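Praltlow Hand-Held Gripper Pair - Build Kit, Second Revision

Category: Data collection / Manual grippers
Supplied as: parts kit, unassembled
Ships from: Curdale

The Praltlow pair is a set of 2 hand-held grippers for recording manipulation demonstrations at home or in a shared workshop. The operator holds one in each hand and works at an ordinary table. No robot arm is needed during recording. Each unit carries a cube printed with black-and-white fiducial markers, so that an external camera can recover the pose of the hand piece, and a view from the gripper itself records what happens at the fingers.

The kit covers both hands. Left and right bodies are printed from the same files, and only the marker cubes differ. Assign the cubes before assembly and do not swap them later - the tracking configuration stores one set of marker IDs per hand.

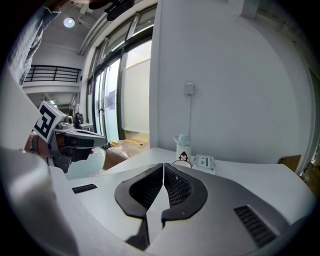

Finger pads are a wear part. They are held by two screws from the rear and can be changed without opening the housing. After a pad change, close the fingers fully and check that the pads meet along their whole length. A gap at the tips usually means the linkage pin is seated one hole too far back.

Assembly notes

Print the housing shells with the curved side up. Clean the support material out of the vent slots before fitting the electronics. Fit the trigger spring before the linkage, then close the shell and tighten the screws evenly. The shell screws go into plastic, so use a hand driver.

Calibrate in the room where you will record. Place the overhead camera high enough to keep both cubes in view through the full reach of the operator. Strong daylight from one side can wash out a marker face; turn the table or lower the exposure.

Specifications

Finger opening, maximum: 92 mm
Cable length, per unit: 300 cm
Operation: manual trigger, spring return
Tracking: printed marker cube, one per unit
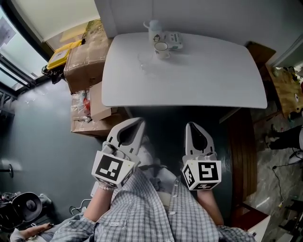
Omid Esfahani writes that his first pair lost tracking whenever he turned both wrists inward, and that reprinting the cubes on matte stock fixed it. He would like the matte sheets included in the kit.

Matte sheets have been included from the second revision on. Owners of the first revision can order them separately under Spare Parts.

Not included

Overhead camera and mount, recording computer, filament, hand tools. The Skismont mounting bracket fits most ceiling rails and is sold on its own page.

Spare parts

Finger pads, pair
Marker sheets, matte, left and right
Trigger spring
Linkage pin set
Cable, 300 cm

Questions about assembly go to Shona Sheehan at the Curdale workshop. Please give the revision number molded inside the battery cover.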